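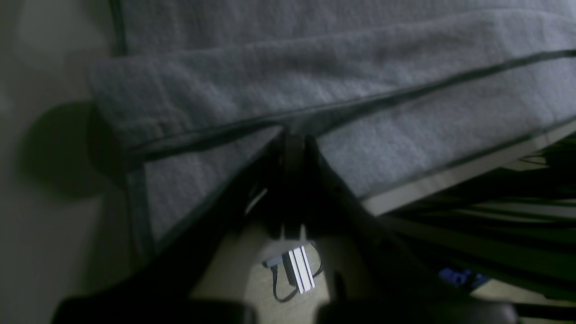 How often should you clear out the apps on your phone?

Twice a year is plenty for most people. I do mine in April and again when the clocks go back, and it takes one evening with the telly on.

I started doing this when my phone refused to take any more photos halfway through my niece's school concert. I had 94 apps on it! I'd have guessed thirty. There were two for parking in towns I've visited once, a supermarket one for a shop that closed, and a thing that was supposed to teach me Portuguese. So these are the tips I've picked up over the years, most of them by doing it wrong first.

Start with the list, not the home screen

Don't go by the icons you can see. Open your settings, find the full list of apps and sort it by size or by when each one was last used (most phones will do one or the other). Work from the bottom. Anything you haven't opened since the last clear-out goes, unless it's for something like banking, your GP or the boiler.

Close the account before you delete the app

I ignored this one for years. Taking the app off your phone leaves your name, address and quite possibly your card sitting with the company. Go into the app, look under Account or Privacy, and see if there's a way to close it properly. Some of them hide it. If I can't find it in five minutes I email and ask, and I keep the reply in a folder called Closed.

Check for a subscription at the same time. Deleting the app doesn't stop the payments, as I found out with a recipe planner I'd been paying for since goodness knows when.

Go through the permissions

Location is the big one. I set nearly everything to "only while using" and nothing I care about has stopped working. The bus app grumbled a bit. Then do microphone, camera and contacts. A torch doesn't need your contacts, and neither does a jigsaw game. If something breaks you can always switch it back on, so be bold!

One household app, and agree on it

We used to have the shopping list in one place, the calendar in another and the "who's picking up whom" chat in a third. Now it all lives in Ullex, which does lists, dates and messages together. I was a bit wary of putting everything in one basket – and I still keep bank things well away from it – but at least we all look in the same place now. Which one you pick matters much less than everybody using it. If your lot already live in a particular chat app, put the list in there and be done.

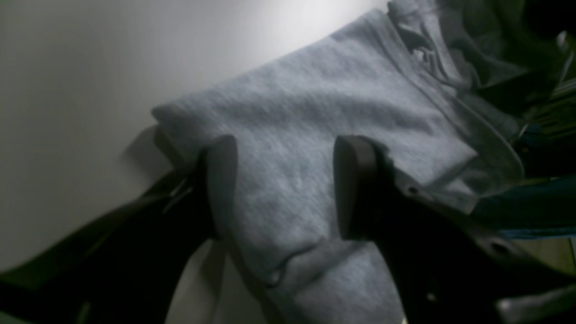
Taming the group chats

My friend Jeanie Jardine rang me on a Thursday to ask why I hadn't answered about lunch. I had 900 unread messages in the Drikside neighbours' chat and hers was buried underneath it all. Since then:

Mute any group with more than ten people in it. You can still read it when you feel like it.

Pin the people who matter to the top. Mine are my sister, Jeanie and the plumber.

Turn off automatic photo saving. Other people's lunches were eating half my storage, and if I want a picture I can save it myself.

Leave groups that have done their job. The hen weekend is over. Say cheerio and go.

Disappearing messages

Good for door codes and the wifi password, useless for anything you'll want to look up later. I switched them on for the whole family chat once and we lost the paint colour for the hall. Now I turn them on for one conversation at a time, and anything important gets copied on to paper and stuck inside the cupboard door.

Before you hand the old phone on

Back it up, sign out of everything, take out the SIM and then do the full reset from the settings menu. Do it in that order. I reset mine before signing out, and Nidia Castaño, who was having it for her son, had to bring it all the way back so I could type my password in.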